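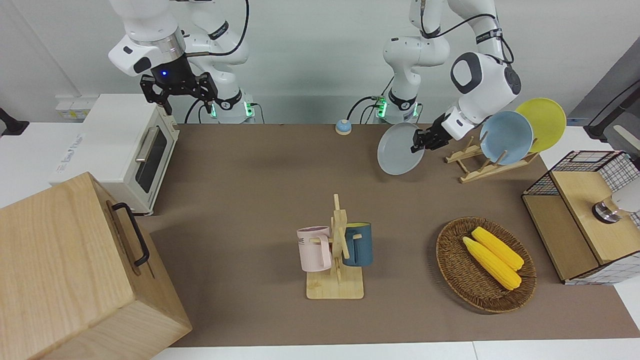 Why Does Popcorn Pop?

Inside every popcorn kernel is a tiny drop of water, minding its own business. It lives in a bed of soft starch, and around the starch is a shell called the hull. The hull is very tough, as you know if a piece has ever been stuck in your teeth until January.

Then somebody turns on the heat.

Water that gets hot enough wants to become steam, and steam wants a lot more room than water does. The hull says no. So the steam pushes, and the starch around it goes as soft as jelly, and the hull keeps on saying no. This is a bad argument to be in the middle of. At last the hull cracks, the starch puffs out in a white foam, and the foam cools so fast that it freezes into that lumpy shape. Scientists call the lumpy shape a "flake." There are 2 main kinds, butterfly and mushroom, and neither one tastes like its name, luckily.

Can any corn do this? Sadly, no. Sweet corn, the kind you eat with butter running down your wrist, has a thinner hull that lets the steam sneak out. Heat dried sweet corn in a pan and you will mostly get hot dried sweet corn.

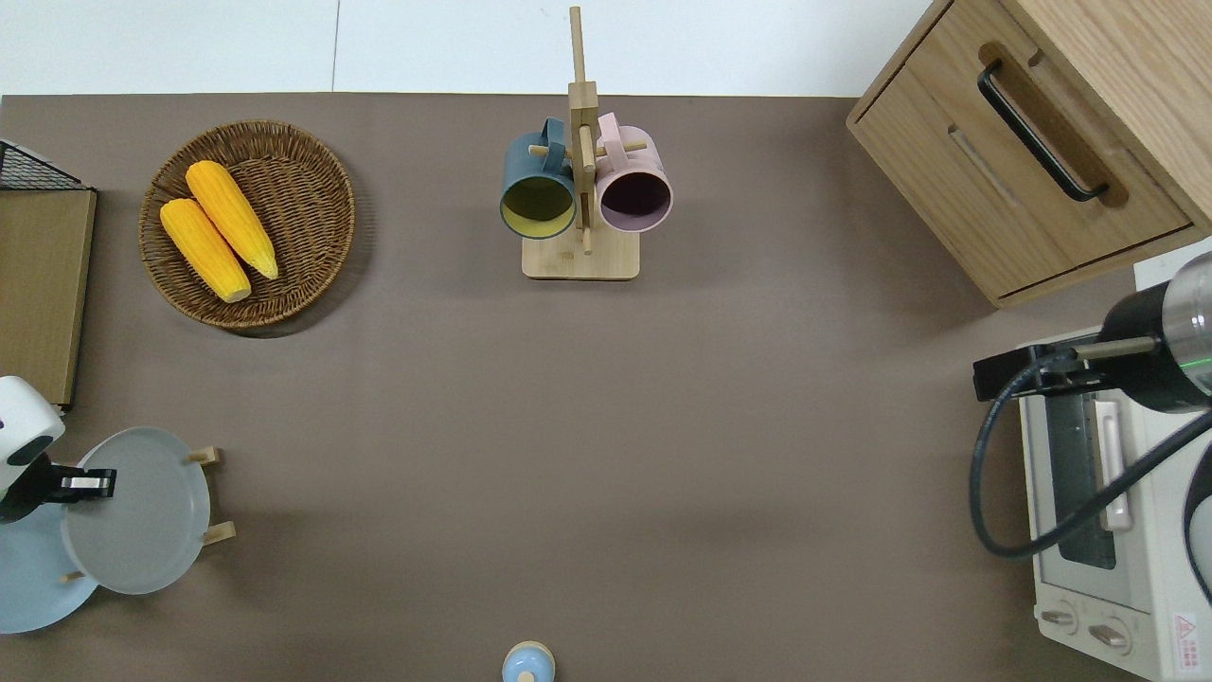

Xiong wrote in to ask why there are always some kernels at the bottom of the bowl that never popped, and whether they are just lazy.

They are not lazy. Some have a crack in the hull, so the steam leaks away without any fuss. Others have dried out and have no steam to make. Grown-ups call them "old maids," a rude thing to call a vegetable, or a grain, or a fruit. (Corn is sort of all three. Ask a farmer only if you have the afternoon free.)

Try it: with a grown-up at the stove, pop 30 kernels in a pan with the lid on. Then count the duds. Please don't bite them. Your dentist has enough to do.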